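The Spare Room at Listow Street

The second arm came from Prellham in a box that had once held a dishwasher. Ikhsan Sitompul carried it up the stairs backwards, and Ekow Akpalu carried the other end and told him where the turn was. They put it in the box room with the first one and shut the door, and then they went back to the bedroom and carried on with the folding.

They had been at it since August. Ekow had wanted a machine that would fold his father's washing. His father lived downstairs and had had a stroke, and his left hand no longer closed properly. He could get the washing out of the machine and he could get it to the chair, and there it stayed. He would not let Ekow fold it. He had let Ekow build a thing to fold it, or had at least stopped saying no.

Ikhsan had the other key to the house and did the wiring. He worked days at Ghumman, the hardware place by the roundabout, and got the bolts at staff price. He had paid 152 pounds for the controller board and had not yet asked for half of it.

"Sleeves first or hood first?" he said.

"What did we do yesterday?"

"Sleeves."

"Then sleeves."

They each had a pair of jaws in their hands. Ekow had decided early on that the arms should learn from the same jaws they would end up wearing, and so the two of them stood over a bed in the evenings and folded clothes without touching the clothes. It was slow. You squeezed, the fingers came together, and the cloth either came up between them or slid away. After a month your wrist knew how far off the blanket to hold the tips. Ekow's knew it better than Ikhsan's did.

The top was his father's. He had asked for it back twice.

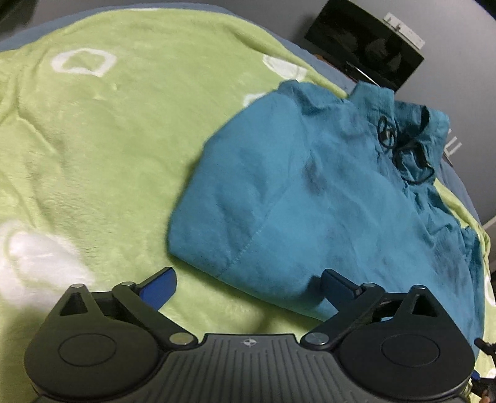
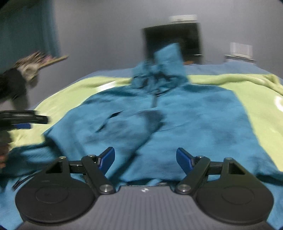

The teal cloth on the green blanket, with the jaws open.

"You're pulling," Ekow said.

"I'm not pulling. It's the blanket. It grabs."

"Lift before you go across, then."

Ikhsan lifted before he went across. The sleeve came over and lay on the chest with the cuff turned under. He opened his fingers and took his hands away. Ekow did the other one. The hood they left until the end. A hood was the worst thing either of them had tried, worse than a fitted sheet, as it never fell the same way twice and had no edge you could trust.

"We could just do towels," Ikhsan said. "A towel machine. People would want that."

"He's got four towels."

"I mean people."

Ekow pressed the hood down with the flat of the closed jaws and brought the bottom hem up to meet it. It made a sort of parcel. He looked at it for a bit and shook it out again and they started over.

At nine his father knocked on the ceiling with the broom handle, meaning that he was going to bed and would like them to stop walking about. They took their shoes off. They did the top again, and again after that, and then Ikhsan sat down on the floor with the laptop and began copying things across.

"The Dukance one is still pulling to the left," he said. They called the first arm that, from the sticker on its motor. "I had it on this morning before work. It goes to pick up a sock and it lands beside the sock."

"How far beside?"

"A thumb."

"Always the same thumb?"

Ikhsan thought about it. "Yes, always the same."

"That's good, then. That's the mount. I drilled the mount."

They went and looked. It was the mount. One hole had been drilled from the wrong face and the bracket sat very slightly skewed, so slightly that you had to hold a ruler against it and squint along the edge. Ekow fetched the round file. He filed and Ikhsan held the vacuum cleaner nozzle under it without switching it on, so that the filings dropped into the pipe.

"You could have said it was skewed," Ekow said.

"I thought it was my code."

"For how long?"

"A while."

When the bracket went back on it went on square. They laid a sock on the board and Ikhsan ran the pick, with the laptop balanced on the ironing board. The arm came round and went down. It closed on the sock and brought it up, and the sock hung there with its toe pointing at the floor.

Neither of them said anything. Ikhsan ran it again with the sock further over, and the arm went further over.

In the morning Ekow's father came up, one stair at a time, wanting his top. He found it on the bed, half folded, with one sleeve in and one out. He stood at the end of the bed for some time. Then he sat on the edge of it and pulled the sleeve across with his right hand, and smoothed it with the side of his left, and turned up the hem.

"It's wrong, the way you do the hood," he told Ekow in the doorway. "You want to tuck it behind first. Before anything else."

"Show me."

"I've done it now."

"Do it again, then. Slowly."

His father complained about this, but he unfolded it. Ekow went across the landing in his socks to wake Ikhsan, who had slept on the box room floor between the two arms, and on the way back he picked up the jaws.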